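The step count and me

My sister-in-law gave me a fitness band in December and I have been arguing with it ever since. I wore it for 60 days, which seemed a fair trial, and kept notes in the back of a pocket diary. I wanted to like it. I did not go in with an open mind exactly, but I did charge it every night.

The first thing I tested was the walk from my front door in Braltstead to the post office and back. It's a flat route with one crossing. One morning the band gave me 1,842 steps, the next morning 1,771. Same shoes, same sidewalk, same me. I can live with that gap. What I can't live with is the app congratulating me for the first one and telling me the second was "a little below your usual." My usual what? It had known me for two days.

Then there was the evening I sat on the couch shelling peas. By the time the bowl was full I had earned 110 steps. I like peas, but I don't think they count as exercise.

Food is where it gets silly

The app also wants to know what you eat. You pick from a list, you pick a size, and out comes a number with no question mark after it. "Banana, medium." Medium compared to what? I have bought bananas in the same bunch that were different animals. Melon is worse, as the list only has slices, and whoever cuts the slices in their house is not the person who cuts them in mine.

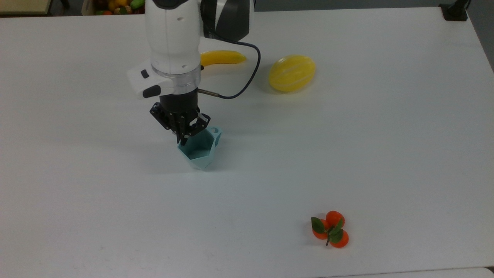 What the doctor's office said

I took my diary along to my checkup in Skisville and showed it to the nurse, Snežana Krasniqi, who was polite about it. She said she had seen plenty of these printouts and mostly asks people whether they get out of breath on stairs. I said sometimes, on the second flight. She wrote that down. It took her less time than it takes the app to load.

To be fair, I did walk more in the first three weeks. I went the long way home by the Fledska bridge on several evenings just to close the little circle, and I slept well after. Was that the band, or was it that the rain had stopped? The app was sure it knew. I'm not.

My brother swears by his. He says it changed his life, though he said that about the rowing machine too – and the rowing machine has coats on it.

The band is in the kitchen drawer now, next to the spare fuses. I still walk to the post office most mornings. If anyone in Braltstead wants it, it's blue, the strap is fine, and I'll throw in the charger.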